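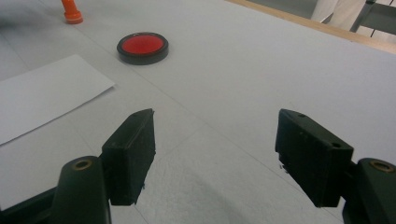
2. Progress of the Barero reading rooms, second period

Prepared by Jussara Sampaio for the Janness fund, 27 May 2022

In this period we opened the reading room in Correa and continued the work in Barero. The room in Moda is still closed. The owner of the building has not signed the new lease, and Octavio Pacheco has visited him two times. We expect an answer before August.

Loans. The two open rooms registered 3,876 loans, of which 489 were in Correa. Most of the loans are children's books. The adults ask more for manuals about farming and sewing, and we have few of them. Hortensia Yupanqui made a list of 37 titles that readers requested and we could not give. We attach the list to this report.

New readers. 173 persons received a reader card. The card is free, but we ask for a signature of a parent when the reader is under twelve. This made the registration slow in the first weeks - many children came alone after school - and now the form can be taken home.

Evening classes. Peninah Koech teaches the adult literacy group in Barero two evenings per week. The group started again after the harvest, later than we wrote in the plan. She asks to continue the same group until the end of the year and not to open a second one. I agree with her.

Budget. The spending on books is below the plan and the spending on transport is above it, because the road to Correa was closed and the boxes went by the long way. Walter Tello sent the receipts separately. We ask your permission to move the remaining money from furniture in Moda to transport. If the lease is signed, we will need to discuss this line again.

Next steps

Buy the requested titles, first the manuals.
Repair the roof above the store room in Barero.
Send the corrected attendance sheets for Correa - two pages were missing in the last report.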